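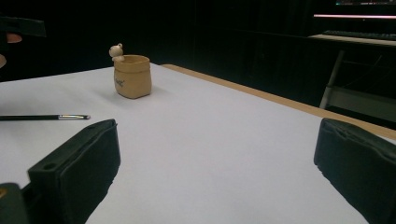 Publié en décembre, par Philomena Acheampong
Temps de lecture : 2 min

Culturisme : la Coupe Clandus revoit ses catégories et son barème

La Coupe Clandus, disputée chaque hiver à Edthorpe, appliquera dès sa prochaine édition un règlement technique remanié. Le texte, transmis cette semaine aux préparateurs, modifie les limites de poids, le déroulement des comparaisons et le mode de départage des ex æquo.

Chez les hommes, la catégorie intermédiaire est désormais plafonnée à 94 kg, pesée officielle faisant foi. Un athlète au-dessus de la limite dispose d'une seule nouvelle pesée, dans l'heure qui suit la première. En cas d'échec, il est reversé d'office dans la catégorie supérieure, sans possibilité de forfait remboursé.

Les routines individuelles sont ramenées à 72 secondes, musique comprise. Le chronomètre part à la première note et non plus à l'entrée sur scène. Tout dépassement entraîne un point de pénalité au classement de la manche. Les fichiers audio devront être déposés avant la pesée.

Le jury passe de sept à neuf membres. La note la plus haute et la note la plus basse sont écartées pour chaque athlète, et le total des places restantes établit le classement. À égalité, le résultat des poses obligatoires prévaut. L'ancien règlement renvoyait au seul avis du juge principal, ce qui avait donné lieu à deux réclamations l'an dernier en figure et en physique masculin.

« Les critères de symétrie et de conditionnement ne bougent pas, seule la procédure change », précise Yhon Cuadros, responsable du jugement. Les fiches individuelles seront remises aux concurrents le soir même, avec le détail des places par juge.

La dotation du classement toutes catégories est fixée à 3000 euros pour le vainqueur, contre 630 euros pour chaque titre de catégorie. Les montants sont identiques chez les femmes et chez les hommes.

L'éclairage de scène est confié à Trummer, la saisie des notes à Ziltik. Pesées le vendredi à partir de 16 heures, préjugement le samedi à 10 heures, finales le même jour à 18 h 30. Les engagements se font par l'intermédiaire des clubs.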